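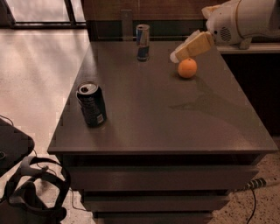 Demonstration recording on the Clunura arm is done in two ways: by hand guiding, where the operator holds the wrist and moves it through the task, and by remote control, where the operator moves a handheld controller and the arm follows. The answers below apply to both unless one is named. Most of them use the pick task from the starter set as the reference, with an orange and two drink cans on a glossy gray chest of drawers. The arm comes in from the right, and the slim can stands close enough to the orange that the approach path matters.

Last revised 12/29/22. Maintained by Elif Naz Soylu and Hòa Trình, Uysal lab.

General

Which method should I use for a new task?

Use hand guiding if the task needs fewer than five distinct poses and no object heavier than the wrist limit. Use remote control for everything else. Hand guiding gives cleaner joint data, but your own arm will be in the camera view for much of the recording, and the Viviston trainer does not mask it out.

Can I mix the two methods in one set?

Yes. Set the source field on each recording to "hand" or "remote". Recordings with an empty source field are rejected at import.

How many demonstrations are needed?

The starter pick task ships with 129. We have trained a usable policy on 100 of them. Below that, results vary with the operator and with how much the object positions were changed between recordings.

Do I need to move the objects between recordings?

Yes. Move at least the target object, and change the spacing to its neighbors. A set in which the orange never leaves one spot will train a policy that reaches for that spot whether or not the orange is on it.

Recording

Where should the arm start?

From the home pose. Press Home, wait for the tone, then start the recording. If you start from wherever the last run ended, the first second of data will disagree with the rest of the set.

How fast should I move?

Slower than feels natural on the approach, then at a constant speed. Do not stop above the object to check alignment. Pauses are learned along with everything else, and a policy trained on them may hover without closing. If you need to check alignment, discard the run and start again.

At what height should the fingers close on a round object?

With the fingertips at or slightly below the widest part. Closing above it pushes the object down and out. On a smooth top a round fruit will roll, and the run should be discarded even if you catch it on the second try, unless you are recording recovery behavior on purpose. Tag those runs "recovery".

The gripper hits the neighboring can on the way in. What should I change?

Raise the approach and come down vertically for the last part of the path. If the can is taller than the target, rotate the wrist so the fingers open parallel to the line between the two objects. Kaan Taşdemir's notes on wrist angles are in the Nalley folder under "clutter".

Does it matter whether cans are full?

For recordings in which the can is lifted, yes. Enter full, part full or empty in the object sheet. Do not lift an open can that still has liquid in it.

Remote control

The arm lags behind my hand. Is this normal?

A small delay is normal. If it is long enough to make you overshoot, check that the controller is on the wired connection and that no second viewer is open on the video stream.

What does the clutch button do?

While it is held, the arm ignores the controller, so you can bring your hand back to a comfortable position. Clutch periods are cut automatically when the file is saved. Hold it only when the gripper is clear of all objects.

Can two operators work on the same task?

Yes, and it is preferred for larger sets. Each operator needs their own profile. Şengül Türkmen creates them.

Lighting and surfaces

Are reflective tops a problem?

They can be. Glossy surfaces produce highlights that shift with the sun, and the arm casts a shadow that moves with it. Record at different times of day so that neither becomes a cue. Matte mats are allowed, but the policy will then need the mat.

Should I close the blinds?

Leave them as they are in normal use.

Files

Why was my recording rejected?

The common causes are an empty source field, a missing object sheet, or error code 11, which means the camera and joint clocks have drifted apart. Restart the recorder to clear code 11. The affected file cannot be repaired.

How many recordings can be uploaded at once?

The limit is 16 per batch. Larger batches are queued and may time out.

Who approves a finished set?

Tülin Avcı. Send her the set name and the object sheet. Sets recorded before November use the old sheet format and have to be converted first.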